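How to put together a building award entry without losing your summer to it

If your firm has finished a job you're proud of, sooner or later somebody will say you ought to enter it for something. I've helped with a good many entries over the years, mostly for small and middling contractors, and I'd like to save you a few of the late evenings I had when I was starting out.

Step 1: Pick the right job

The biggest project on your books may well be the wrong one. We once spent ages on a very grand office block when the little health centre at Turbridge was sitting there with a far better story (a tight site, a school next door, and the doors open 9 days early!). Ask your site managers which job they talk about at home, and start there.

Step 2: Read the rules, then read them again

Print them out and go through with a pencil. Look for the completion dates, the cost bands and whether the main contractor or the client has to sign. The Koltport regional scheme, which is the one I know best, closes in September and wants 2 signed copies of the client's consent form. Send that form off first, as clients go on holiday too.

Step 3: Gather your facts in one place

Open a single folder and put everything in it: the contract sum, start and finish dates, the safety record, the names of the trades and how to spell them. For the Zimari library job we had 483 separate emails to dig through, and I wouldn't wish that on anyone. A shared spreadsheet kept from the first month would have done the lot.

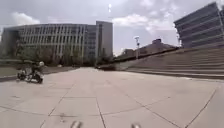
Step 4: Write about a difficulty

Judges read a great pile of entries, and they do warm to a firm that admits something went wrong and explains how it was put right. Perhaps the ground was softer than the survey said, or the steel turned up late. Say what you did about it, in the words you'd use over a cup of tea, and keep the brochure language out.

Step 5: Trim it

Most forms have a word limit for each box, and it's usually stingy. My Miettinen entry had one box of 196 words for "benefit to the community", and my first go filled two pages. Cut the opening sentence, which is nearly always throat-clearing, then any line that could be said of every other building in the county.

Step 6: Have a stranger read it

Someone from accounts is perfect, or a patient relative. If they stop to ask what a word means, change the word.

Send it in the morning, well before the deadline, while there's still somebody at the other end to answer the phone. Keep the confirmation email in the same folder as everything else.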